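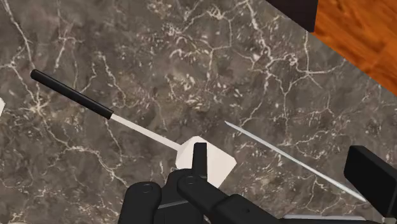

Sealing marble counters: how often?

veinline68
Counters went in last August, installed by Sturside. Their care sheet says reseal every 18 months. The bottle of Borel sealer says every 5 years. Which one do I follow?

kettering_b
Neither. Do the drop test. Put a spoonful of water on the stone and wait 17 minutes. If the spot darkens, reseal.

Sastitz
Water test only tells you about water. Oil gets in at a different rate. Test both, near the stove and near the sink.

veinline68
Tested last night. Water: no change. Oil: faint ring by the stove, gone by Wednesday. 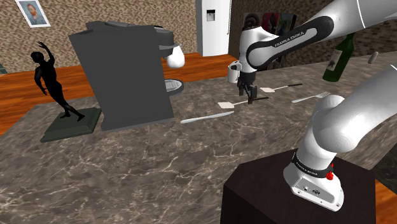
Grey-brown marble with pale veins, coffee machine end

kettering_b
If the ring went away you're fine. Leave it.

Sastitz
Disagree. A ring means uptake. One coat, wipe off all residue before it hazes.

opencell
Neither of you has mentioned etching. Sealer does nothing against acid. Coffee and lemon will dull a polished finish with 100 coats on it.

kettering_b
He asked about sealing.

opencell
He asked what schedule to follow. Half the people who reseal early are looking at etch marks.

veinline68
No dull spots that I can find. Will do one coat by the stove only and retest.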